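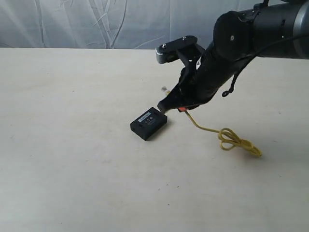
10 septembre 2021

Bon, ça y est, je m'y suis mise ! Depuis qu'on a emménagé à Birville je repousse cette histoire de réseau, et ce matin, entre deux lessives, j'ai enfin sorti le carton de chez Tuncer. Dedans il y avait de tout : des câbles, des vis dans un sachet fermé au scotch, une facture de 218 euros que je cherchais depuis décembre (pour la déclaration de Rodrigo, qui va être ravi) et une notice en quatre langues dont aucune n'est la mienne.

Rodrigo soutient qu'on capte très bien partout. Il dit ça parce qu'il travaille dans la cuisine, à 2 mètres de la box. Moi je suis au bout du couloir, dans la pièce du fond, et chaque fois que j'appelle Dilani, elle se fige la bouche ouverte au meilleur moment de l'histoire. Hier encore, elle me racontait l'entretien de Tamunoemi chez Plestby, et je n'ai eu que le début et le « voilà, tu te rends compte ? ». Non, je ne me rends pas compte, rappelle-moi !

Donc : un câble, un vrai, et le petit boîtier noir au bout.
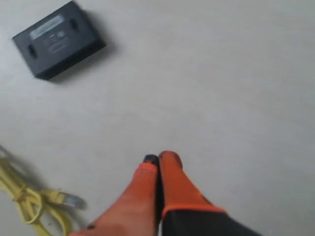
Le boîtier et le câble jaune, avant que je me décide.

J'avais demandé du blanc, pour que ça se fonde dans la plinthe, mais il ne restait que du jaune. Sur le moment ça m'a agacée, et puis je commence à l'aimer, ce jaune. Au moins, on ne se prendra pas les pieds dedans sans l'avoir vu. Mogens m'a dit au téléphone que c'était très bien comme ça, que chez lui tous les câbles sont gris et qu'il débranche l'imprimante une fois sur deux en voulant couper la lampe.

Il m'a aussi fait tout un cours sur les fiches RJ45. Le petit ergot en plastique vers le bas, on pousse jusqu'au clic, on ne tire jamais sur le fil pour l'enlever. J'ai cassé assez d'ergots dans ma vie pour écouter sagement. À l'ancien appartement, à Bamstead, la fiche du bureau tenait avec un bout de carton plié — Mehrangiz s'en moque encore quand elle vient dîner.

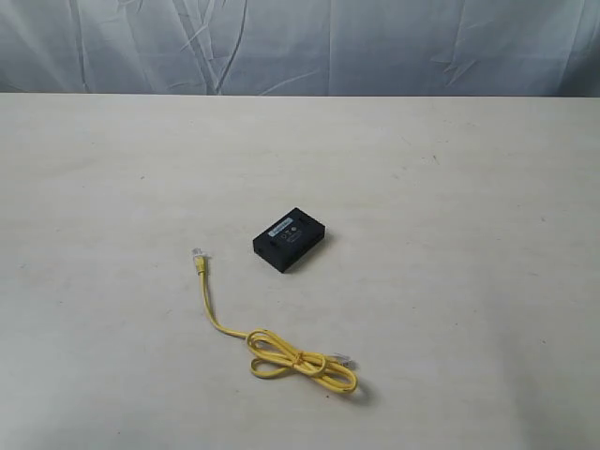 Tout sur la table. L'étiquette, je renonce à la lire.

Les petits caractères, franchement, ce n'est plus de mon âge, et mes lunettes étaient restées dans la voiture. J'ai posé le boîtier bien à plat, étalé le câble à côté, et j'ai fait ce que je fais toujours dans ces cas-là : un thé. Puis un deuxième. J'ai mesuré le couloir avec le mètre de couture, ce qui m'a pris un temps fou vu qu'il faut recommencer tous les 100 centimètres à quatre pattes en se souvenant où on en était. Résultat, il me faut 10 mètres en comptant le tour de la porte, et je ne suis pas sûre du tout que celui-ci aille jusque-là.

Du coup, pas de perçage aujourd'hui. Il faut que je demande à Rodrigo où est passé le foret long, et que je rappelle Dilani ce soir, depuis la cuisine, pour avoir enfin le milieu de l'histoire. Et racheter des attaches pour la plinthe, les petites, à clouer.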